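Re: [teleop-users] Cloth folding demos, leader arm vs. hand guiding
November
Posted by Cristian Paucar

Yeison Villca wrote:
> We are starting a cloth set at Rornville and have to pick one way of
> recording before the arms get booked. Hand guiding is less hardware and
> the new people learn it in an afternoon. The leader arm gives cleaner
> wrist video but our operators drop the cloth more. You ran both last
> spring for the Thibodeaux set. Did you mix them in training, and would
> you do it again? Also, what did you do about gripper width? Ours
> is logged at 80 Hz and looks like a staircase.
>
> Yeison

Yeison,

We mixed them, and I would not do it again without a flag per episode saying which method was used. The final set was 3133 episodes after pruning. Of those, 594 were hand guided and the rest came from the leader arm. We trained on everything together first, with no flag, and the policy would hesitate just before the grasp. My reading is that the two groups approach the cloth differently. With hand guiding, the person tends to bring the fingers straight down and then close. With the leader arm, the same person comes in at a slant and drags a little. Averaged together, you get an approach that is neither, and the fingers close above the fabric.

Adding the flag as one extra input fixed most of it. At run time we set it to "leader" and left it there.

On dropping the cloth: our operators had the same trouble for the first week or so. Two changes helped. First, we lowered the scaling between leader and follower for the last part of the approach, on a foot pedal. Second, we stopped asking people to pinch at the corner and let them take the cloth anywhere along the edge, then regrasp. The episodes got longer, but the number thrown away went down. If your task definition requires the corner, you will have to keep it and accept more retries.

Thick looped cloth behaves differently from flat cotton, and I would keep the two in separate batches. With terry or microfiber, one finger can catch the pile with the gripper still open, so the cloth comes up with the hand and the width reading says nothing was grasped. If you label grasp success from width alone you will mislabel these. We went back and relabeled ours from the wrist video, which took 14 evenings split between me and one other person.
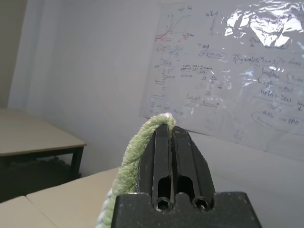 The staircase in your width signal is probably the driver and not the gripper. Check whether the state message is being republished at 80 Hz from a slower source. Ours was. The Fulano driver polls the gripper on its own timer and the logger fills in the last value, so you see flat stretches and then a jump. Either log the raw messages with their own timestamps and interpolate later, or lower the whole recording to the rate the gripper really gives you. We did the first. Do not smooth the commanded width, only the measured one. The command has real steps in it whenever the operator lets go of the trigger, and the policy needs those.

Some smaller points, in no order:

- Record both commanded and measured width. We had only measured for the early episodes and could not recover the operator's intent when the fingers stalled against thick fabric.

- For hand guiding, check the wrist video for the guide's hands and sleeves before you commit. We masked them in one run and dropped those stretches in another. Dropping was simpler and I saw no difference in the result. If the person can hold the arm above the wrist joint, most of the problem goes away.

- Gravity compensation has to be retuned if you change fingers. Ours drifted down slowly after a swap and people were fighting it without noticing. It shows up as a constant upward bias in the joint torques.

- Keep failed grasps followed by a recovery. Cut failures that end the episode. We cut both at first and the policy had no idea what to do after a miss.

- Start episodes with the arm in varied poses. Hand-guided episodes are worse here, as people park the arm in the spot that is comfortable for them and begin from it every time.

- Note the operator in the metadata. One of ours always regrasped twice, and it was useful to be able to find those.

To your actual question. With the hardware you describe I would use the leader arm for the main set and spend the first week on operator practice that you do not keep. Use hand guiding for a small number of slow, careful episodes on the parts where the contact matters, such as sliding a finger under a fold, and flag them. The operator can feel the table that way. With no force feedback on the leader they press too hard, and you can see it in the torques.

I have not tried the Clurura leader with the feedback motors, so I can't say if it changes any of this. If anyone on the list has used it with fabric I would like to see the torque plots.

The conversion script for the timestamps is short and has our paths hard coded. I will clean it up and send it to you off list. It expects one file per episode and will fail on split recordings, so join those first.

Cristian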